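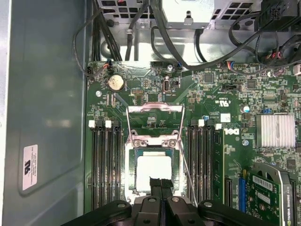

Cleaning an old desktop computer

Unplug the cord and lay the tower on its side. Use a soft brush for the dust, and hold each fan with one finger while you clean it. I do this every December. 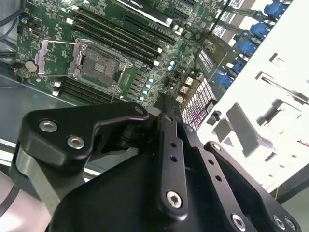 Can I use the vacuum cleaner inside the case?
It is better to keep it outside. The hose can make static, so I use it only for the dust that falls on the table.

Keep the screws in a small cup. My neighbor Themis Kokkinos uses an egg carton, one hole for each kind of screw.
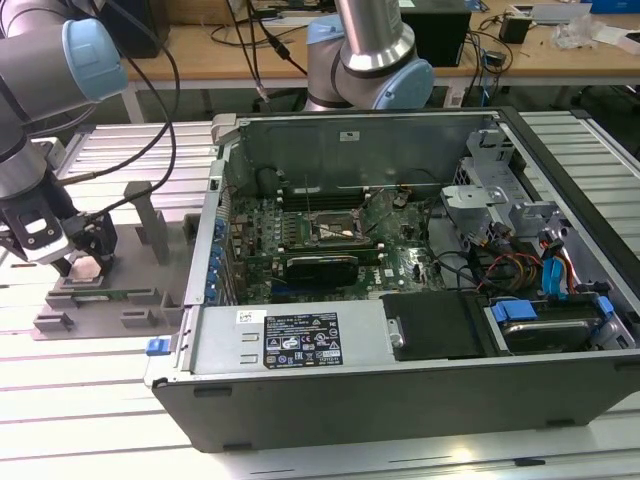 After the brush, wipe the outside with a cloth that is only a little damp. Let it dry before you connect the cord again.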